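A Morning With the Glove

The hand at the end of the test cell at Drorkeo gets a new glove every 316 hours of running time, whether it looks as though it needs one or not. The old rule was to change it when the surface wore smooth. Ilse Dekker dropped that rule in March, after a worn patch on the thumb went unnoticed through a long series and spoiled most of the grip data.

The glove is black and covered in short, stiff nubs. Its job is to give the fingers some bite on small plastic parts, which the bare finger shells tend to shove aside. It also hides everything that can go wrong underneath, and that is why a glove change at Drorkeo takes most of a morning. The glove itself comes off in minutes. The rest of the time goes to what is under it.

Dekker starts with the arm parked and the drive power locked off. The controller stays on, so that the joint readings can be watched on the screen while each finger is moved by hand. She bends the joints one at a time, starting at the base, and writes down the angle at which she first feels resistance. A healthy joint gives the same figure going out and coming back. A joint with a slack tendon does not. Anything over three degrees of difference goes on the list for the afternoon.

Tendons are the usual trouble. Each finger is pulled by a cord that runs through the palm to a spool in the wrist, and the cord stretches most in its first days. The spools have a small locking screw on the outer face, reached with a long hex key from the back of the hand. An eighth of a turn is normally enough. A quarter turn will make the finger curl at rest, and the thumb is worse than the others in this respect — its cord takes a sharper bend at the base and sticks before it slips.

After tension comes cleaning. Lint collects in the nubs and works its way down to the cuff, where it packs against the wrist seal. Dekker uses a dry brush on the outside and a vacuum with a narrow nozzle at the seal. Solvent is kept away from the hand altogether. One glove was wiped down with alcohol last year and came back from the cell with the nubs on two fingers gone soft.

The new glove goes on with the fingers straight. It is rolled down from the tips, a little on each finger in turn, so that no one finger is fully seated before the others. If the material bunches at a joint it acts as a spring, and the controller reads it as contact with an object. Smoothing it out by pulling at the cuff only moves the bunch to the next joint. The fix is to roll it back up and start that finger again.

Then the wrist camera. It sits close to the palm and looks out past the fingers, and the glove adds bulk on every side, so the thumb in particular takes up more of the view than it does bare. The masking file, which tells the software which parts of the picture belong to the hand, has to be made again for each glove. Dekker runs the fingers through 239 fixed poses against a plain background and lets the software trace the outline. The loose nubs along the edge are the hard part. Set the margin too tight and they are taken for objects; set it too wide and small pegs vanish next to a fingertip.

The last step is a touch test on the practice board, a glossy panel fitted with colored pads, some with a knob or peg. The hand is brought up beneath it with the fingers pointing upward. This is the least comfortable direction for the tendons, which must carry the weight of the fingers as well as the load at the tip, and it shows up a slack cord sooner than any other pose. The approach is slow. Light on the glossy surface can throw off the camera's sense of distance, so the final stretch is run on joint load alone and the camera is used only to confirm the side-to-side position.

Eight clean touches in a row and the cell goes back into service. A single bad one sends the finger back to the tension check, with the glove off again. Dekker has asked for a cuff that opens along one side, which would spare the rolling. A first sample leaked lint at the seam. A second, from the supplier Fevcombe, is waiting on the shelf for the next change.

She keeps the log on paper, clipped to the cell door, with one line per finger and the hour count at the top. The figures are copied into the maintenance system later. The sheet is easier to fill in with one hand on a hex key.

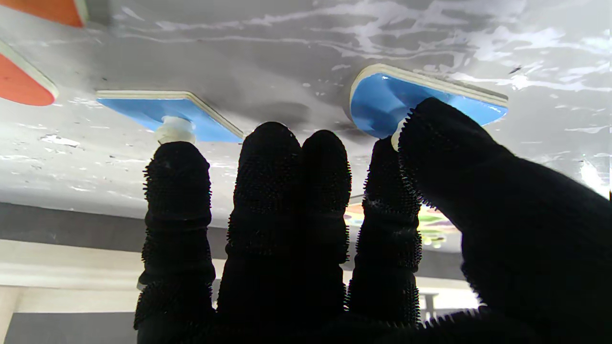

Ineke Wuyts writes: We run a similar hand at Peeters and gave up on fixed hours for the glove. Our fingers wear at very different rates, and the thumb is finished long before the rest. We now log contacts for each finger and change the glove when the thumb reaches its limit. I would also add a step before the tension check. Let the hand stand unloaded overnight if the schedule allows. Cords that read slack straight after a run often read normal the next morning, and we overtightened several before we noticed.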